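Quand la radio du quartier change de mains

Imprimer | Envoyer par e-mail

Depuis le mois de juin, j'écoute Radio Dindgate avec une autre oreille. Le groupe Fairweather a racheté la station et aussi le petit journal Kernik, qui appartenaient avant à deux familles différentes. Je ne suis pas journaliste, et le français n'est pas ma première langue, alors je demande un peu de patience au lecteur.

Ce que je comprends est ceci : les deux rédactions vont partager le même bureau et, le matin, le même bulletin. Le journal gardera son nom. Pour combien de temps, ce n'est pas écrit dans la lettre envoyée aux abonnés, qui sont 1 896. 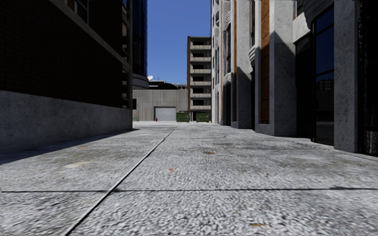
Huguette Hervieu m'a répondu qu'elle ne voyait pas le problème, que les deux bulletins disaient déjà la même chose et qu'elle préférait une radio rachetée à une radio fermée.

Je comprends son argument. Mais j'ai comparé les informations locales de 7 heures avec la deuxième page du journal pendant 10 matins, et deux fois seulement le sujet principal était identique. Pour la fermeture du dépôt de bus, la radio avait interrogé les chauffeurs et le journal avait lu le budget. J'avais besoin des deux pour me faire une opinion.

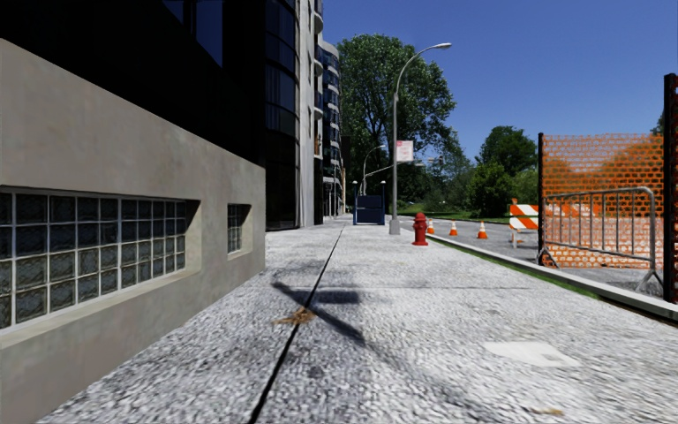 Trottoir en béton, ombre d'un lampadaire.

Il y a ensuite la question de l'émission du soir. Marama Goodwin la présente encore, mais elle dure moins longtemps et la partie avec les appels des auditeurs est supprimée. C'était pour moi la meilleure école de langue : des gens qui se fâchent, qui s'excusent, qui cherchent leurs mots comme moi.
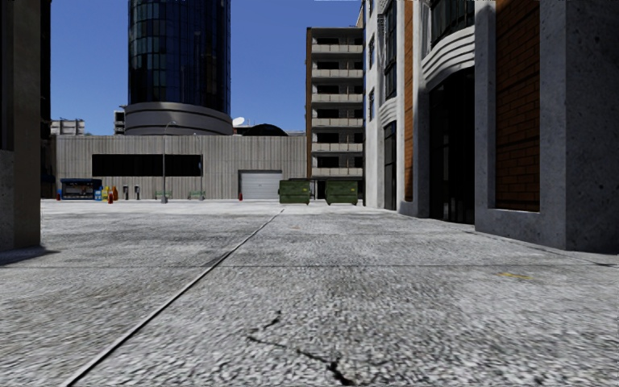 J'ai donc signé la lettre qui demande le retour des appels. Elle porte 161 signatures. Clem Te Moana l'a déposée à l'accueil et on lui a donné un reçu, sans date de réponse. Je continue mon abonnement jusqu'à la fin de l'année et après je verrai.

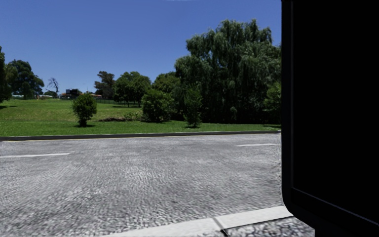
La route, sous un ciel sans nuages.

Billets récents
Lire le journal à voix haute
Ma première lettre au courrier des lecteurs
Les petites annonces de Kernik
Pourquoi j'écoute encore la météo marine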